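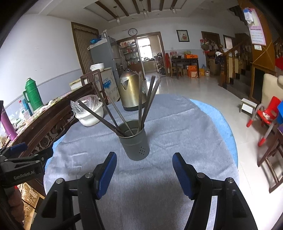
Chopsticks in their holder, kettle behind, green thermos over on the side. Morning table!

Okay, I said I'd post more about small things I like around the home, so today it's the chopstick holder. Yes, a whole thread. Get a drink.

I bought ours at Storkport, the housewares place down the hill that's three aisles wide and smells like tea. I went in for a dish rack and came out with this and no dish rack (still no dish rack, by the way).

My favorite part is the little cluster of drain holes down low. We used to keep everything in an old jam jar, and the bottom of that jar was a swamp. I was scrubbing it every other night. Now I put a saucer under the holder right after washing up, leave it 30 minutes, and then it goes to the table. So easy!

Which brings me to the table. Round tables forever!! You can reach everything. The holder sits in the middle and whoever's eating just grabs a pair. I used to set out chopsticks at each place like a restaurant and then somebody extra would show up and I'd be up and down all through dinner.

Also please appreciate the layers. Light blue cover first, gray-blue cloth on top. The blue peeks out at the edges and I love it so much. My friend Min-kyu Son says I should iron the top one. I will not be ironing the top one.

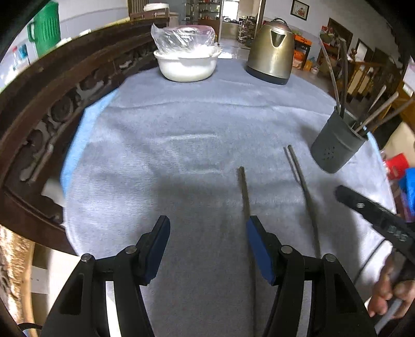

Two out on the cloth, the rest still in the holder.

Something I've started doing: every so often I take the long ones out, lay them on the cloth, and roll each one under my palm. A warped stick wobbles and you feel it right away. Ju-won Nam taught me this at a potluck in April and I've been checking everyone's chopsticks ever since, invited or not.

If one wobbles I don't toss it. Bent ones are great for stirring pancake batter, propping up seedlings, or getting the last of the sesame paste out of the jar. The long ones are for cooking anyway, so a tiny bend doesn't bother me much. For eating I want them straight.

A few people asked about mixing different sticks in one holder. I say go for it! Light wood, dark wood, thick, thin, all in together. Matching them up is a nice little job while the kettle's heating.

Oh, the kettle. The gold one with the dark knob on the lid. I'm so fond of that thing. It comes to the table with us so there's hot water for a second round of tea and you don't have to leave the conversation. Then whatever's left goes in a thermos for the evening.

I did put a clear bag inside the white bowl too. Peels, shells, tea leaves, all of it goes in there while we sit and talk, and cleanup is one knot. Best habit I ever picked up from my aunt.

Next thread is going to be soup spoons, I have 500 opinions about soup spoons. Tell me what you keep your chopsticks in, and if it's a jam jar, check the bottom of it tonight!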